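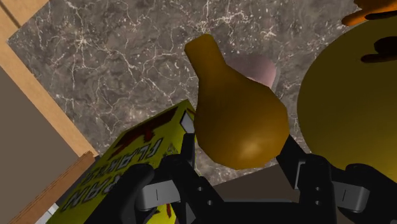

Kiran Upadhyay asked after the last lecture whether it makes sense to compare grippers in simulation at all, given that contact is the part a simulator handles least well. The question deserves a full answer, and this handout begins with it.

8 min read

Unit 2. Comparing Grippers in Cluttered Settings

Simulation is used in this course for ranking, and only with care for prediction. If Gripper A does better than Gripper B across many simulated layouts, that order often carries over to the bench, even when the success rates themselves do not. Students should report both the order and the rates, and should state plainly which of the two they are defending.

1. The view from the wrist

The rendered view at the head of this handout is taken from the side of the gripper, looking outward past both fingers. A brown, pear-shaped object stands between them. A pale sphere lies farther back and is partly hidden by the neck of the brown object, so that a detector working from this view alone has little of its outline to use. The yellow box at the left is partly covered by a finger, and its lettering is upside down. A method that depends on reading labels must therefore handle both rotation and missing letters.

For each layout, record which objects are hidden by other objects and which are hidden by the gripper itself. The two cases have different remedies. The first may call for a new viewpoint. The second may be solved by moving the camera mount or by opening the fingers before the image is taken.

2. Finger shape and clearance

Linked fingers with flat pads, such as those shown, need room on the outer side as well as the inner side. Clearance is measured at the widest point of the finger during the whole closing motion. Several reports last July measured it only at the start, and the results could not be compared.

The side of the pear-shaped object comes very close to the corner of the box. Before planning a grasp in a layout of this type, answer the following in writing:

Can the left finger close without pushing the box?
Would a turn of the wrist by 90 degrees give more room or less?
If the box is pushed, does the trial still count as a success under your own rules?

The third point must be settled before any trial is run. Rules changed partway through a test series make the series void.

3. The three grippers under test

Each group will test the Zosteo two-finger unit, the Trudness suction cup, and the Urkine soft gripper. The same arm model and the same controller settings are to be used throughout. The Balaskas controller is set to its default gains, and these are not to be changed without approval from Valtteri Lehtinen.

The shared layout set contains 491 scenes. Use all of them for each gripper. Groups that test on a chosen part of the set will be asked to repeat the work.

4. What to report

Give the success rate for each gripper, with failures sorted by cause: missed contact, slip after lift, collision with a neighboring object, and no plan found. A planner that declines to act has failed the trial and is to be scored that way. Drops during transport are listed on their own line.

Written reports are due to Kalliopi Politis by 7th May. Requests for more computing time go to Fiachra Quinlan and must include the group number.

3 comments | 2 shares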